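# Zoned Worktops and Open Racks: Frequently Asked Questions

Maintained by Shamim Lodhi for the Nestevholm shared kitchen. Corrections go in the folder by the sink.

**Which cups belong on the wire rack?**

Plastic and other lightweight cylinders. The rack is made of thin rods and has no solid shelf, so anything narrower than the spacing between two rods will drop through or hang at an angle. Cups are stored on their sides where possible. Heavy stoneware goes in the lower cupboard.

**Can different colors be mixed on one rack?**

Color has no meaning in this kitchen. White, pink, mint and gray-blue pieces are all treated the same.
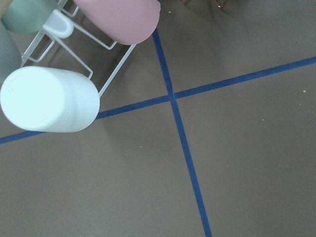
Wipe the rods once a week with a damp cloth and dry them at once. Check the joints at the same time. A rack that rocks when pressed at one corner should be taken out of service and bent back flat before it is loaded again.

**What is the blue tape for?**

It divides the worktop into zones. Each zone takes one group of items, and a zone must be cleared before its contents are changed. We use painter's tape, which comes off cardboard and kraft paper with less damage than packing tape. It does not need to be perfectly straight. A line that drifts slightly is still a line.

**When does tape need replacing?**

Small nicks along the edge are acceptable. Replace a strip when an end lifts far enough to catch a plate, or when a gap is wide enough that two people would disagree on where the zone ends. Crumbs collect along the edges – brush toward yourself, never across the strip.

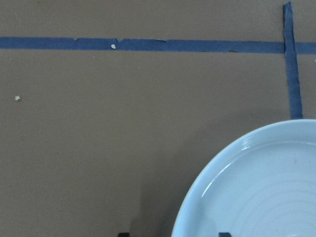
**How far should a plate sit from the tape?**

Two finger widths is the working minimum. Plates with a broad rim can overhang the line a little, provided the foot of the plate is fully inside its zone. Measure from the foot if there is any argument.

**Is paper or board better as a covering?**

Kraft paper is cheaper and can be changed after each session. Cardboard lies flatter and absorbs more, but it is slower to cut and holds odors. The Khokhar roll (stock line 443) fits the long table with a small margin to trim. Do not use either one near a burner.

**Where does fruit go?**

Whole fruit can sit directly on the paper. Keep lemons near the cutting board and leave oranges in the open part of the table, away from the edge. Cut fruit always goes on a plate or in a bowl. Wallets, keys and phones are not kitchen items and should be moved before any food is cut.

**Does the wine rack have to stay on the table?**

It may stay there during a session. Coiled wire racks are light when empty and are easily pulled over by a sleeve, so place them where no one has to reach across. Return the rack to the side shelf by closing time on Saturday.

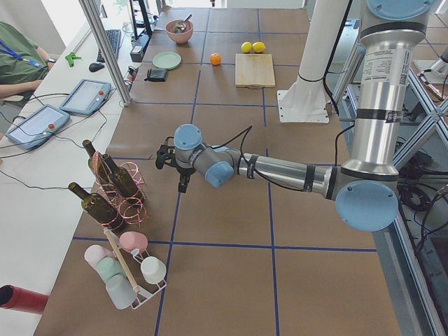

Lindari wrote that the shelf is too shallow for a coiled rack and asked whether the top of the tall cupboard would do instead. It will, if the rack is empty. The shelf instruction stands for every other rack until the new brackets are fitted in November.

**Can serving bowls be used for ice?**

Yes, for short periods. A wide bowl is easier to scoop from than a deep one but exposes more surface, so the ice melts faster. Fill it no more than halfway. Condensation under the bowl softens kraft paper – put a folded cloth beneath it if it will stand longer than one round of drinks.

**Should the scoop be left in the ice?**

A stainless steel scoop may rest on top between uses. It must not be buried, and its handle should stay clear of the cubes. Spoons are not a substitute. They chip the ice and tend to slide under it.

**What is the order for clearing up?**

1. Ice and anything wet.
2. Fruit and other food.
3. Plates, bowls and cups.
4. Boards and racks.
5. Tape, then paper.

Tape is removed before the paper only if the paper is to be reused. Otherwise roll up both together.
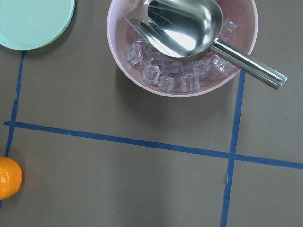 Meltmont Kitchen Notes · Issue 2 · p. 221

**Who decides the zone layout?**

The person who opens the session. The layout can be changed between sessions but not during one. Large central zones suit plating, and the smaller ones along the sides are enough for fruit or a single bowl.

**Can two people work in the same zone?**

Only if one is serving and the other is clearing. For any other work, add a strip of tape and split the zone.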